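Ask the head baker at Troveva what she keeps in the back of her fridge and she will talk until the coffee is cold. Her sourdough starter has been going for 15 years, and in September, when the kitchen finally cools down, she starts baking at home again as well as at work.

"Summer dough is wild," she says. "It runs away from you! You turn around to answer the phone and it's climbing out of the bowl. Fall dough waits for you. I love it."

I had come to ask how a beginner gets a starter going, and she had a jar of flour and water ready for me before I sat down. Equal weights, she says, stirred with a fork and left on the counter with the lid resting on top. Feed it every morning. By day six it should smell a little like yogurt and a little like apples.

"People throw it out on day three," she says. "It goes flat, it smells like old socks, they give up. Please don't give up! Day three is always ugly." 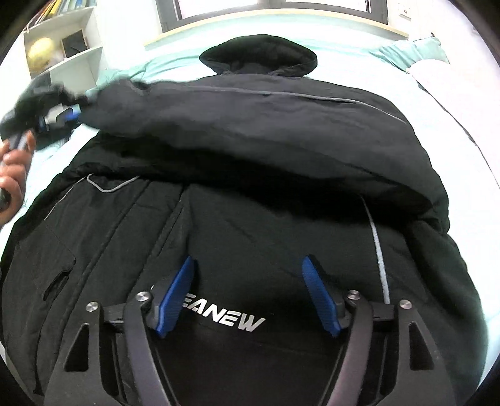 Whole wheat flour gets a starter moving faster than white, in her experience, and rye is faster still. She uses a stone-ground rye from Chaiyaporn, a small mill she found at a Sunday market, and she swears by a warm spot for the first week. At home that has meant the top of the fridge, the cupboard by the water heater and, one cold spring, a nest of clothes on the bed. Any big padded thing with long sleeves will do, she says, and a black hooded jacket like the one here, spread out on pale bedding, is the sort she means – set the jar on the chest, fold the sleeves across and leave it alone until supper.

"It's a blanket with arms," she says. "My starter was very happy in there."

Once the jar doubles within six hours of a feeding, it's ready to bake with. She likes new bakers to begin with a plain loaf in a lidded pot, and to bake the same one several weekends in a row before they go near olives or walnuts.

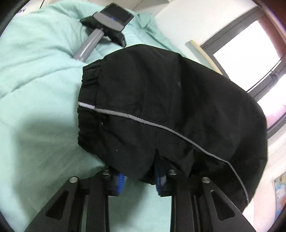

Folded black cloth held between two blue ribbed pads.

What about the leftover starter, the part you take out before each feeding? She lights up at this. It goes into pancakes, crackers, even the batter for onion rings. Her crackers are just discard, melted butter, salt and whatever herbs are still standing in the garden, rolled as thin as you dare and baked until the edges brown.

"I've had people tell me they keep a starter only for the crackers," she says, "and I think that's wonderful."

She sent me home with the jar in my coat pocket – and a bag of the rye. It's on day four now and bubbling.

Contact us | © Kodance Kitchen Pages | Back to top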